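Borkine: records export and public disclosure tools

Borkine converts agency records held in Presside databases into open file formats that a records office can publish or hand over on request. It is maintained by Nele Thiele and released under a permissive license. Last full revision of this file: June 2022.

What is in the repository

export/ command line exporter, reads Presside 3 and later
schemas/ field definitions for 16 record types
redact/ rules for removing home addresses and phone numbers
samples/ small test files, made-up records only

Requirements

Python and a read-only database account. Do not run the exporter with a write account. Nenero users need the two extra packages listed in requirements-nenero.txt.

Running an export

Copy config.sample to config.local, fill in the host and the output folder, then run export/run.py. Output is CSV by default. Set format to json for JSON. Large attachments are skipped unless attachments is set to yes.

Known problems

Dates entered by hand in the old Schwerdtfeger forms are exported as text. Records with more than 2 attachments list them in the wrong order. A fix for both is planned for September.

Contributing

Open an issue before sending a large patch. New redaction rules must come with a test.

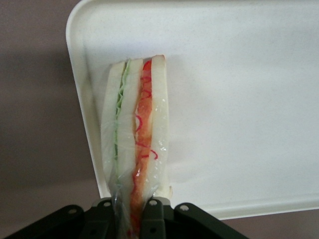 Half sandwich with lettuce, held upright in a gripper.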